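Come eat with us (and clear up after): I need people for a table-setting study this September

Hi! I run a small home study called Prasora, out of two rooms above the old Storkeck bakery on Pillida Street, and I'm looking for 36 people who eat meals. That's the main requirement. If you have ever put a bowl down in front of yourself or another human being, you're probably qualified.

I've been working on how people set a table when they're left alone to do it, and how they clear it when they're done. Where does the fork go when there's no host watching? Do you stack the bowls before you carry them, or make four trips? Do you wipe first or clear first? I did a first round in the spring with 21 people, most of them friends of friends, and I came away with a notebook full of surprises and a real need for a bigger and less friendly crowd (you know what I mean, people who don't already know where I keep the spoons).

What you'd be doing

You come by for one session, which runs 100 minutes with a break in the middle. I'll give you a shelf of ordinary dishes and a card with a meal written on it, something like "soup for two" or "late breakfast, one person, no hurry." You set the table the way you would at home. Then we have a small snack, and then you clear everything away, again the way you would at home. After that we sit and talk it over for a while, and I ask you a lot of nosy questions about your kitchen growing up.

There are two tables in the study, a light one and a dark one, and everybody gets a turn at both. I went back and forth on this for weeks! In the spring several people swore they set a dark table more neatly, and I'd like to find out if there's anything to it. The dishes are a mix on purpose. There's plain white, there's colored, there's metal, and very little of it matches, so please don't come expecting a wedding registry.

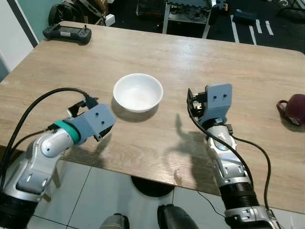
A white bowl on the light table.

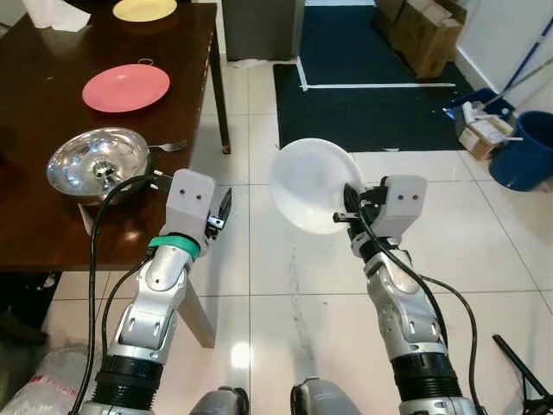 The dark table, with a pink plate, a pale yellow plate, a silver bowl and a fork.

You don't need to be tidy. I'd almost prefer that you weren't, or at least that you weren't trying to be for my sake. One of my favorite sessions in the spring was with somebody who put every single thing on one corner of the table and ate standing up. Another person folded and refolded a napkin for so long that I forgot to start my timer. Both went straight into the notes, and both were just what I was after.

Who I'm looking for

Anyone 21 or older who can get to Storkeck and is comfortable standing, reaching and carrying light dishes for short stretches. If standing is hard for you, tell me when you write and we'll set things up so you can work from a chair. I'd love to hear from people who cook for a big household, people who live alone, people who have waited tables, and people who eat over the sink and feel fine about it. Left-handers, please, please write to me. I had hardly any last time and I've been kicking myself ever since.

You should be able to follow a conversation in English, and that's it as far as skills go. If you took part in the spring round, I'm afraid I can't have you back for this one, but do send your neighbors.

What you get

Each person gets a $36 gift card for Valcárcel, the grocery on the corner, handed over at the end of the session. You get it even if you decide halfway through that you'd like to stop, and you can stop whenever you want without telling me why. There's also the snack (bread, fruit, some kind of cheese, and I can work around allergies if you let me know ahead of time) and as much coffee or tea as you can drink.

I take written notes during the session and I use a number in place of your name. Breaking a plate is no problem at all. It has happened, it will happen again, and I have a broom.

Times and how to sign up

Sessions start at 9:30 in the morning, 1 in the afternoon, or 6 in the evening, and run all through September. The evening ones filled up first last time, so if that's the only slot you can do, don't wait too long. Street parking is free after 5, and the bus stops right across from the bakery door. The rooms are up one flight of stairs with a handrail, no elevator, sorry to say.

To sign up, drop a note in the Prasora mailbox inside the bakery entrance, or use the contact form on this page. Tell me which time of day works for you, any foods you can't eat, whether you're left- or right-handed, and how many people you usually set a table for. I answer everyone, usually in the evening once I've finished washing up.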